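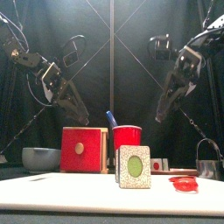

Figure 1. Red box, blue marker and red cup on the white tabletop, dark curtain behind.

1. Purpose

The report covers the tabletop part of the Nastolwood project, which looked at how small household objects should be laid out on a shared work surface. The question set by the course was narrow: does the order in which objects are put down affect how much free surface is left between them? Storage and labelling were handled by the Bolleck group and are left out.

2. Surface and surroundings

A white top was chosen after a first trial on bare wood, where darker objects were hard to tell from the grain in side views. The dark curtain was kept closed for all trials. Overhead lights stayed on at one setting, and the window blinds were down from October onwards.

3. Objects

The set was limited to things that stand up without support or can be put inside something that does. The red wooden box and the red plastic cup were treated as fixed objects: once placed, they were not moved until the end of the trial. The blue marker was treated as a loose object and could be moved at any stage. Two objects of the same colour were used on purpose, so that layouts could not be recorded by colour alone. Each entry in the Pokard sheet therefore gives both colour and type.

4. Method

Layouts were grouped into 8 patterns, and each pattern was repeated 36 times. Of the 288 trials this gave, 199 were kept. The rest were dropped for one of two causes – an object had tipped over, or the record sheet was incomplete. Free surface was measured from the outer edge of each object's base. Handles and lids were ignored, as in the Aguiar method.

5. Results

Placing the largest object first left more free surface in five of the patterns. In two there was no clear difference. In the remaining one the result was reversed: the box ended up too close to the middle and the smaller objects had to be spread around it. The total number of single placements logged was 1,441, including corrections.

Most corrections involved loose objects – they rolled, or were set down at an angle and had to be straightened.

6. Limits

Only one table height was tried. Soft objects such as cloths were not included, and the measuring grid was too coarse for gaps under one centimetre. The sheets for the dropped trials are kept with the raw data in Appendix B.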